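El turno de enero

Remo Guerra llegó a Bornari en el autobús de las 4 de la tarde, con una maleta y la carta de su hermana doblada en el bolsillo del abrigo. La carta decía que la casa seguía en pie y que la llave la tenía Manju Bhatia, la de la farmacia.

Manju lo reconoció antes de que hablara. Sacó la llave de un cajón y la dejó sobre el mostrador.

—Tu padre debía 16 meses de agua —dijo—. Los pagué yo.

—¿Cuánto es?

—Luego. Primero ve a verla.

Subió por la calle Bianchini, que ahora tenía aceras. La casa olía a cerrado. En la cocina encontró el calendario de la cooperativa, dos tazas boca abajo y la radio envuelta en un paño. Abrió las ventanas y se sentó sin quitarse el abrigo. 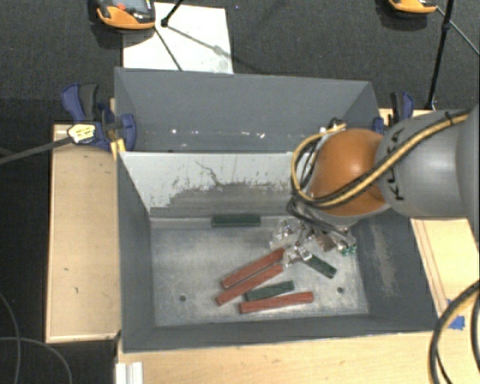 En el aparador estaba la libreta de cuentas. Su padre había apuntado el gas, el pan, las pilas de la radio. En la última página había una cifra sola, 2.638, subrayada dos veces. Remo buscó a qué correspondía y no lo encontró.

Volvió a la farmacia cuando ya estaban bajando la persiana.

—¿Sabes qué es esto?

Manju se puso las gafas.

—El billete a Trosthorpe. Ida y vuelta, con el barco. Me pidió que llamara para preguntar el precio.

—Yo vivo en Trosthorpe.

—Ya lo sé.

Remo cerró la libreta. Preguntó otra vez por el agua y esta vez ella le dijo la cantidad: 1.053. Él contó los billetes sobre el mostrador, despacio, y ella le hizo un recibo.

—¿Te quedas a cenar? —preguntó Manju—. Hay sopa.

Remo dijo que sí y la ayudó con la persiana.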